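Clothing swap moves to July, and a few words about sorting

Well, friends, the spring swap is behind us and my living room floor has finally come back into view. Thank you to every one of you who carried bags up those church hall steps -- I know they're steep and I know it was drizzling. We took in 619 pieces and sent 161 people home with something they didn't have when they came, and that includes the gentleman who only stopped in to ask where the post office was and left with two very nice corduroy jackets.

Maricel Rivera has asked me to pass along that the summer swap will be in July, same hall, doors at 10 a.m. and not a minute sooner. Last time there was a line by 9:15 and the poor folks setting up the racks felt terrible about it. If you'd like to come early, come early to help! There is always coffee, and Lorna Talavera has promised her guava rolls again.

Now, about the sorting. We had 14 bags that had to be gone through a second time, mostly kids' things mixed in with grown-up sizes, and it held up the whole back table until nearly lunch. So I'm going to be a bit of a nag this year. Please wash everything first, even if it has been sitting clean in a drawer (drawers have a smell, mine certainly do). Check the pockets. I have an envelope with 72 cents, a house key and a Hiletti bus pass, and I would love to get them back where they belong.

Small stains and missing buttons are fine as long as you tell us. Pin a scrap of paper to the spot and it goes straight to the mending basket, where Ji-hoon Woo and his patient little crew can see what they're dealing with. Sweaters with moth holes are welcome too, because the felting ladies will take as many as we can give them.

And do hold each piece up by the shoulders before you fold it. I learned that from my mother, who could spot a crooked hem from the far end of a clothesline, and it still catches more than any amount of squinting at a pile.

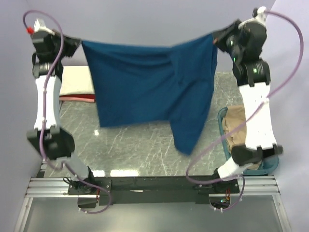

Where to drop off

Rajeshwari Chowdary is taking bags on her side porch on Aquino Street through the end of June, any time before supper. Please tie them shut -- her cat is very curious. Coats and boots should wait for the fall swap, as we have no place to keep them over the summer.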